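Brarkside shared shop: arm build safety checklist, with my comments

Bench 4, second pass, April. Filled in by me, read over by Elango Poduval, who added two things I'd skipped and crossed out one I'd made up.

If you've only used the bench for soldering, this is the list we run before the arms get power. I keep the plain items short and put my grumbling in the comment line under each. Mark them OK, FIX or N/A. Please don't leave blanks, I can't tell a blank from a "didn't look."

PART A. BEFORE ANYTHING IS PLUGGED IN

1. Both arm bases clamped, no rocking
OK
Comment: Push sideways at the shoulder with an open hand, both directions. The left base moved a hair the first time and I gave the clamp another half turn. The clamps are the old Zaka ones with the orange pads worn thin, so I've put new pads on the shopping list. Don't double up the old pads, they creep!

2. Emergency stop within reach of whoever is driving
FIX, then OK
Comment: It was within reach of me. Elango is left-handed and sits on the other side, so it wasn't within reach of him. We moved it to the middle of the front edge and taped the cable down. If you shift the chair, check it again.

3. Stop button cuts motor power on both arms
OK
Comment: Tested one at a time and then together. The arms go limp when power drops and the forearm comes down faster than you'd expect, so hold it up or park it low first. I have a bruise from learning this in February.

4. Power supply label matches the build sheet
OK
Comment: Fostotitz supply, the bigger of the two on the shelf. The smaller one has the same plug (why??) and will brown out the moment two joints lift at once. I've put a loop of blue tape on the right one.

5. Cables have slack at full stretch and don't pass through a joint
FIX
Comment: The wrist cable on the right arm was snagging at the elbow when folded. Two fresh ties and a wider loop sorted it. I want to see it after a week of use before I call it OK, so leave it at FIX for now.

PART B. GRIPPERS

6. Finger bolts snug, no play side to side
OK
Comment: Use the short hex key, the long one gives you too much leverage and strips the plastic. Ask me how many spare finger blocks we've got left. (Not many.)

7. Inner faces of the fingers fit to hold
OK with a note
Comment: The faces are scuffed gray from all the clamping. Scuffs are fine. What I'm looking for is a groove deep enough to catch a fingernail, or a chip out of the tip. Elango wants grip tape on them and I'm resisting because the last lot left glue on everything. We'll argue about it Tuesday.

8. Closing force set to the low profile
OK
Comment: The Pillai servos come up on whatever profile was saved last, so read the setting on the screen each time. Low profile is 70 on our scale. Somebody had left it well above that, and I suspect the somebody was me.

9. Work piece is safe to hold and safe to drop
OK
Comment: My own rule is nothing glass and nothing over what one hand can lift easily. For this round we used a glossy red rod with a bent wire frame clipped onto it. Wire gets its own check: look for bare ends, make sure the clips are seated, and keep your sleeves away from any open loop. A loop will catch a cuff before you've noticed it's near you.

10. Grip is square on the piece before any second arm comes in
OK
Comment: Both finger tips touching, one each side, before the other arm goes anywhere near. If only one side is touching, open up and start over. Don't nudge it straight with your hand. I know it's quicker.

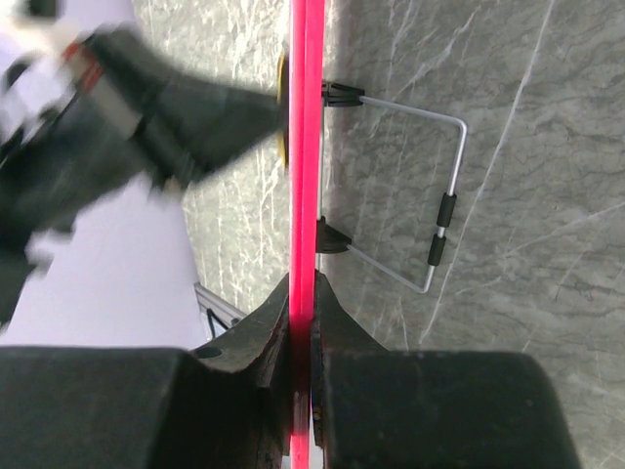
PART C. WITH POWER ON

11. First move is slow, one arm only
OK
Comment: One joint at a time from the base outward, listening as much as looking. A healthy joint hums. The one we swapped in March clicked, and we should have stopped at the first click instead of saying "huh" to each other for ten minutes.

12. Arms can't meet at speed
FIX
Comment: The software limit keeps the elbows apart fine, but the wrists can still get to each other over the middle of the bench. Muthu Warrier wrote us a slowdown zone for the middle and it works on the left arm. On the right it kicks in late. Until that's fixed: half speed whenever both arms are working on the same piece, no exceptions for "just one quick go."

13. Hands out before "live" is called
OK
Comment: Say it out loud. Wait for the other person to say it back. It feels silly for the first evening and then you stop noticing. If you're alone in the shop, you don't run two arms, full stop.

14. Motors not overheating after a long run
OK
Comment: I let the left arm cycle while I ate dinner at the next bench with the stop button beside my plate — 1,060 cycles by the counter, and the shoulder was warm but I could rest my palm on it. The right arm has roughly 3,045 on it since the rebuild, and its elbow runs warmer than I like. Not hot, just warmer. I'm writing it down so we've got something to compare against.

15. Recovery after a stop
OK
Comment: After any stop, open the gripper by hand, take the piece out, then restore power. Elango's addition. I used to power up with the piece still clamped and he pointed out that the fingers can twitch on startup. He's right, they do.

PART D. SHUTDOWN

16. Arms parked low, grippers open, piece put away
OK

17. Power off at the strip as well as the switch
OK
Comment: The fan keeps spinning for a bit. Leave it be.

18. Log updated
FIX
Comment: Two evenings missing from last month, both mine. I've filled in what I remember and written "from memory" next to it.

STILL OPEN

Right wrist cable (item 5), look again after a week.
Right arm slowdown zone (item 12), with Muthu.
Logbook (item 18), me.
New clamp pads. Check whether Zaka still sells the thick ones, and if they don't I'll cut some from the rubber mat by the drill press.

Anyone signing up for bench 4 before those are cleared can still use the left arm by itself. Run parts A and B in full even if I've had it going that same afternoon, and put your initials by each line.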